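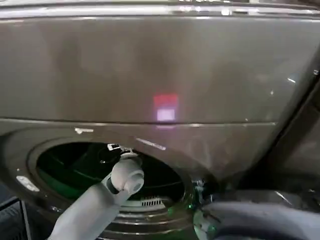

A front-loading laundry machine with a shiny gray finish.

Where Does the Water Go When Clothes Dry?

Wet clothes are heavy. Water fills the tiny gaps between the threads and clings there. To dry a shirt, all of that water has to move out of the cloth and into the air.

When water turns into a gas, we say it evaporates. The gas is called water vapor, and you can't see it. A puddle on the sidewalk evaporates on a sunny day. So does the water in a towel on a hook.

Three things make evaporation faster

Heat. Warm water particles move quickly, and more of them escape.

Moving air. Damp air sits close to wet cloth. A breeze carries it off and brings in drier air.

Space. A sock rolled in a ball dries slowly. A sock laid flat has more of its surface touching the air.

A clothesline uses the sun and the wind. A tumble dryer uses a heater and a fan -- and it turns the clothes over and over so that air can reach every side. The part that turns is a big metal can called the drum.

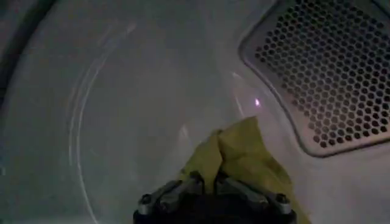

Imrie wrote to us with a question: "My jeans froze stiff on the line last winter, but they still got dry in the end. How can ice dry?"

Ice can turn straight into water vapor without melting first. This is called sublimation. It is slow, but on a cold day with dry air and wind it works.

What is lint?

Lint is made of tiny bits of thread that rub off your clothes. In a dryer, the air blows the lint along until a screen or filter catches it. Too much lint blocks the air, and then drying takes longer. Lint can also catch fire, so a grown-up should clean the filter after each load. 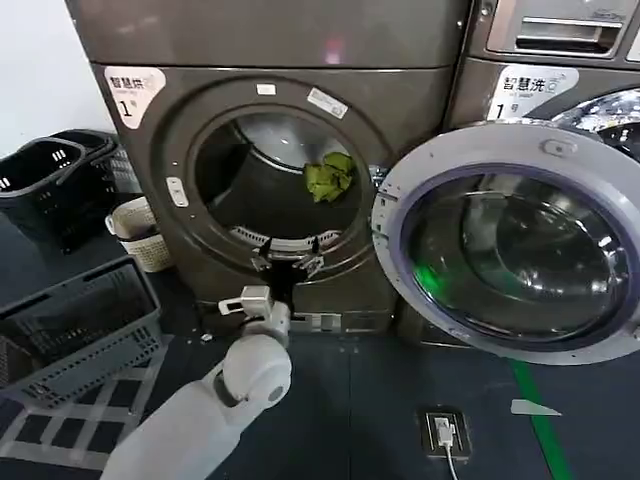 Try it yourself

Wet two washcloths and squeeze them out. Spread one flat on a rack and fold the other into a small square beside it. Feel them both every hour. Write down which one dries first -- then try again with a fan.

Pramstead Children's Science Pages, 27 July 2024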